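Two-Handed Cloth Task with Hand-Held Grippers
Project report, shared workshop build
Itsuki Fukuda

1. Aim

The aim of this project was to build a pair of hand-held grippers and a table station where one person can record cloth handling with both hands. The recordings are meant to train a small two-arm robot later on. This report covers the grippers, the station and the first recordings. The robot arms belong to the next term and are mentioned only where they affected a design choice.

2. Building the grippers

I started from an open finger design called Droltier and changed the base so it would fit a smaller hand. The fingers are printed in one piece. The first set split along the layer lines at the mounting hole, so the second set was printed lying on its side, which took longer but held up.

Screws driven straight into the plastic worked loose after a few hours of use. I switched to brass threaded inserts set with a soldering iron. One insert went in crooked and had to be drilled out. The flat plate on top of each gripper is held down with screws so that it can be taken off without touching the fingers.

Each gripper has its own camera, and a third camera gives the view from head height. The cables run back along the forearm. I tried taping them to the sleeve at first, but the tape pulled when I reached across the table — leaving some slack was better.

3. The station

The table is in the back half of the Stodel workshop. The wood grain was picked up as texture by the tracking software and gave false matches, so I covered most of the top with white paper. A woven basket serves as the container for the cloths. It is light and moves if a finger bumps it, and I decided to keep it that way because a real basket at home would move too.

4. Recording

A session is 60 takes. In each take the operator grips a gray cloth, works on it over the paper and ends with both grippers open and clear of it. Takes where a camera drops out are deleted the same day. By the end of August there were 333 usable takes.

Views from the gripper cameras and the head camera:
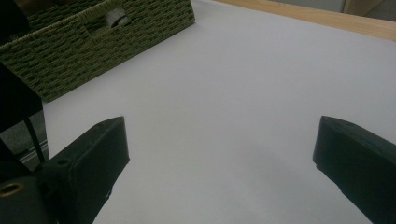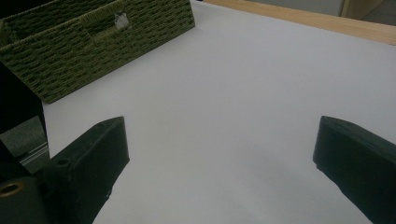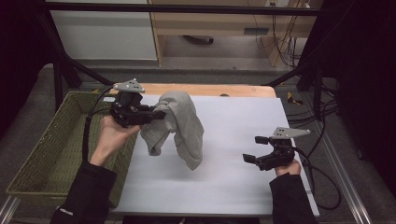

5. Problems found

Timing. The three cameras did not start together. The gap was small but it changed from take to take, so it could not be fixed with one number. I now clap the fingers of both grippers together at the start and line up the files on that.

Plain background. White paper solved the false matches but created the opposite problem. When a gripper camera sees mostly paper, the tracker has little to hold on to and the position drifts. The basket and the table edge help when they are in view. Printed markers in the corners are the obvious fix, and I have a sheet of them ready to test.

Grip. The fingers have no soft pad. Thick cloth is fine, but a thin one slides out when it is pulled sideways. A strip of rubber from Hadico is on order.

Storage. The first drive filled up at 2509 files, in the middle of a session. The script now checks free space before it starts.

6. Next steps

Fit the rubber pads, test the markers and record the same task again with 2 operators to see how much the motion differs between people. The files will then be converted to the format used by the Ó Dubhghaill arm controller. The print files and the recording script are in the workshop's shared folder, along with the parts list.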